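About Werkum

Print this page | E-mail this page

Werkum is a software company. We write the programs that let a robot with two arms handle things that do not keep their shape, and for the moment this means cloth. We do not build arms and we do not sell arms. When a customer calls us, they have usually bought their robots already, and the robots are moving very well but are not yet doing anything useful with a towel.

The company was started by Tolera Gudeta, who before this was writing motion planners for machines that pick rigid parts. A rigid part has a position and a direction, and when you know these you know almost everything. A shirt has no such thing. You can move one corner and the rest of it goes somewhere else, and the next time you make the same movement it goes to a different place. Tolera found this more interesting than the rigid parts, and he left his job to work on it. At first the company was one room and one table. We now have a larger room, but the same table is still in it.

We are still small, and everyone here writes code, also the people who answer the telephone. If you write to us with a technical question, the reply comes from the person who knows that part of the program.

What we work on

Our work is in three programs. They can be used together or separately, and each of them has its own version numbers and its own documentation.

Hollier is the controller. It sends the commands to both arms at a steady rate and it takes care that the arms do not hit each other, the rail or the walls. It runs at 30 steps per second for the planning commands, and it fills in the smaller steps between them so that the movement is smooth. Hollier is the oldest of our programs and also the most boring one, and we would like it to stay boring. In the last year most changes to it were about how it behaves when a message comes late. Earlier it would hold the last position, and this was safe but it could leave a cloth hanging in a strange way between two grippers. It now slows down along the path it already has, and stops only if the next message is still missing after that.

Saraç is the perception part. It takes the pictures from the wrist cameras and from the fixed camera and makes from them a description of the cloth: where the outer edge is, where the hems are, where one layer lies on another, and how sure it is about each of these. The last one is important for us. A wrist camera comes very close to the cloth, so it can find a line of stitching that the fixed camera has no hope to see, but it has lost the general shape of the garment by then. Saraç keeps both views and compares them. A fold and a hem can look much alike from near, as both are long lines with a shadow beside them. We have spent more hours on this one difference than on any other thing in the program.
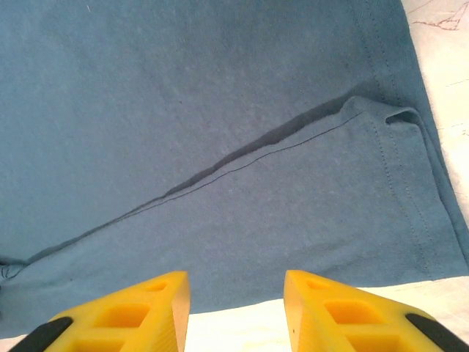 How we teach the software to find an edge

The usual method is to collect many pictures and draw the right answer on each one by hand. We do this too, but we have tried to keep the hand work small. Our present set for hems has 2,594 labelled pictures, and each one was checked by a second person who did not see the first person's labels. Where the two people disagree, we do not throw the picture away. We keep both answers and Saraç learns that in such places it should be less sure.

Plain knitted fabric in one colour is harder than most visitors expect. With stripes or a print, the pattern breaks at a fold and the program has something to hold on to. On a plain blue T-shirt there is mostly shadow and stitching. The seam helps, if it can be seen, and therefore we have a separate model that looks for stitches only. It is small and quick, and sometimes it is fooled by a loose thread.

The surface under the cloth matters as well. A pale surface with some marking on it can produce false edges. Our first version had the bad habit of following a line on the table very faithfully, away from the garment. We corrected this by asking Saraç for two things at once, the edge and the side on which the fabric lies. A line with no fabric on either side is now dropped.

Planning: Grusteck

Grusteck is the planner, and it is the program that our customers talk about most. It receives the cloth description from Saraç, it receives a goal from the user (for example: flat, folded in half, folded in three), and it decides which arm takes hold of what, in which order, and where to let go. Then it hands the movements to Hollier.

A plan in Grusteck is short. It never tries to think through the full job from a heap to a finished fold. It plans the next grasp and the next placement, it carries them out, and it looks again. We had a version that planned further, and it was beautiful on the screen, but the cloth did not agree with it after the second step. Looking again costs some time. It costs less than being wrong.

The choice of the arm is a question with more in it than it seems. When the cloth lies in a long strip between the arms, each arm can reach its own end with comfort and neither can reach the other's end well. If a corner must go from left to right, one arm has to bring it to the middle and hand it over, or the whole cloth has to be pulled. Grusteck gives a cost to both possibilities. The cable on the arm has a cost too, a small one, because some wrist positions pull on it more than we like.

For every grasp, Grusteck also decides how low the fingertips should go. Too high, and they close on air. Too low, and they press on the table and take two layers where one was wanted. The planner gives Hollier a height and a permitted force, and Hollier stops going down when the first of the two is reached.

The work cell and how we test

All development is done on real arms. We have a simulator and we use it every day to find silly mistakes, but a change goes into a release only after it has been run in the cell. The arms are mounted on a common aluminum rail with the work surface in the middle, and each has its own gripper and its own cables. The walls are lined with a plaid paper in many colours. Visitors ask about the paper and we tell them that Saraç has to work also in rooms that are not white.

A release test for Grusteck is 900 grasps, divided over garments of different kinds, and it is done without anyone touching the cloth during a run. We write down every grasp where the gripper closed on nothing, every one where it took too many layers, and every one where Hollier had to stop. The list is sent to all customers together with the release, with the bad results in it as well. A few customers were surprised by this in the beginning. Most of them now read the list before they read the release notes.

The tooling around the three programs is also ours: a recorder, a player that shows the camera pictures and the plan on the same time line, and a small editor to correct labels. The player was made for our own use only. Then a customer saw it during a visit and asked for it, and now it comes with every licence.
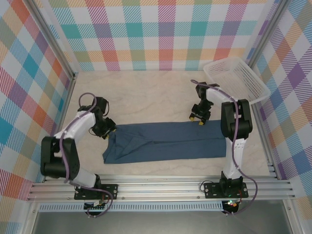 Selamawit Demissie would like it written here that the player is the part she would keep if she had to give up all the others. When a grasp goes wrong, she says, people argue for an hour whether it was the camera or the planner, and with both on one time line the argument is over in a minute. She also says the search function in it is still too slow, and we agree with her. It is on the list for the next version.

Who uses our software

Our users are laundries, companies that sort used clothing, and research laboratories. Laundries want the same few items folded all day in the same way. The sorting companies have a different piece each time and are mostly happy if it can be spread out flat so that a person or a camera can judge it. The laboratories want to replace one of our programs with their own, and we try to make that easy. The interface between Saraç and Grusteck is published in full, and you do not need a licence to read it.

We support each release for 36 months. If your arm is not on our list of supported arms, please ask us anyway. A new driver for Hollier is in most cases not a big work, provided that the maker of the arm lets us command the joints directly.

Visits and contact

You are welcome to come and see the cell in use. Please write some time before, so that we can plan the arms around your visit, and bring a garment of your own if you wish. We prefer a difficult one. Long sleeves with a tight cuff are welcome, and so is anything with a lining.

We take students for a work term from October. No knowledge of cloth is expected, but you should be able to program well in at least one language and be patient with machines. Send us a letter with some code that you wrote yourself. It does not need to be finished code.

Related pages

Hollier: supported arms and grippers
Saraç: how we label hems and folds
Grusteck release notes and test list
The interface between perception and planning
Work terms for students
Planning a visit

Print this page | E-mail this page

Last updated: Jan 7, 2025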